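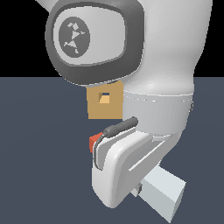
Handout 2, page 25

Sourdough and Other Slow Breads: Notes for Session Two
Plirnia Evening School, Kitchen Course
Notes by Ruoxi Zhong

Last time we mixed flour and water and left it alone. Tonight we get to the part I love most - what goes on in the jar! A starter is a small community of wild yeasts and bacteria living on wet flour. The yeasts make the gas that lifts the bread. The bacteria make acids, and those acids give the sour taste and help the loaf keep.

Two acids matter to us. Lactic acid is mild, a bit like yogurt. Acetic acid is sharp, like vinegar. A wet starter kept warm leans toward the first, and a stiff, cool one often leans toward the second. Try both at home if you have the jars, because tasting them side by side is a real treat.
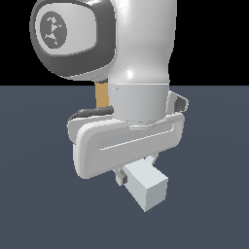
Flour makes a difference too. Whole rye gets a starter going fast (it brings plenty of food and plenty of microbes with it), while white flour is slower and gentler. The class starter, Zeng, is fed half and half. If yours smells like nail polish remover, it's hungry. Feed it more often and it should come around in a few days.

Feeding, by weight:
Starter, 25 g
Flour, 50 g
Water, 50 g
Stir, cover loosely, leave at room temperature until it has doubled.

Please use a scale. A cup of flour can be packed or fluffy, and the difference is big enough to spoil your dough.

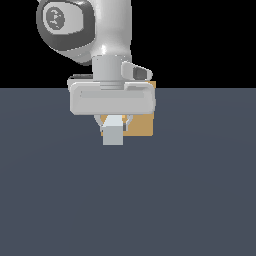 Now for gluten. When flour gets wet, two of its proteins link up into a stretchy net, and time does much of the work that kneading would do. Mix the dough, walk away for half an hour, come back and feel it. It will be smoother and will stretch a lot farther before it tears - I still get excited about this every single time. After that we fold: wet your hand, pull up one side, lay it over the middle, turn the bowl, and repeat until you're back where you began.

Salt goes in after the rest. It tightens the net and slows the yeast a little, so a dough without it rises quickly and tastes flat.

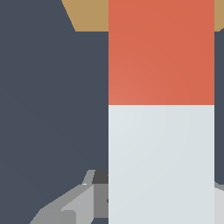 Can I keep my starter in the fridge?
Once it's lively, the fridge is fine. Feed it, give it an hour on the counter, then chill it and feed it again once a week. Take it out the day before you bake and feed it twice.

For next session: bring your starter in a jar with a loose lid, plus a clean dish towel. Mingxuan Zou will be teaching the shaping part, and we start at 6:30 p.m. Reading is the chapter on rye in the Drandska booklet.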